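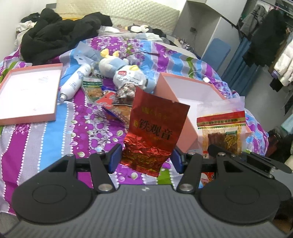
A red foil packet of tea, printed 铁观音 (Tieguanyin).

Single-serve tea packet

A single-serve tea packet is a small sealed sachet holding enough loose leaf for one brewing. The format is widely used for oolong teas, Tieguanyin among them, and is often sold in boxes or tins. Many packets are vacuum-sealed, which presses the foil tightly around the rolled leaf.

Claims of freshness

Sellers commonly say that the packet keeps tea fresh for years. The claim is only partly sound. Foil does keep out light and slows the loss of aroma, but a good seal cannot improve leaf that was stale when packed. Lightly roasted oolongs fade fastest, and many drinkers keep them in the fridge. Whether this helps a properly sealed packet is disputed.

In October, the writer Loubna Chraibi compared 32 packets from the dealers Nistitz and Pridon for a newsletter. She reported that 22 bore no harvest date. Her tasting notes, in which older packets scored slightly lower, are less useful, as she knew which tea she was drinking.

Grades and names

Words such as "premium" or "king" on a packet have no fixed meaning across the trade. The name Tieguanyin properly refers to a cultivar of the tea plant and to the oolong made from it, yet it is sometimes put on cheaper leaf from other plants. Stories linking the name to the goddess Guanyin are often repeated on packaging and should be read as legend.

Waste

Foil laminates are hard to recycle. The packer Brondeck has advertised a compostable version but has published no test results.

See also: Oolong; Tea caddy; Vacuum packing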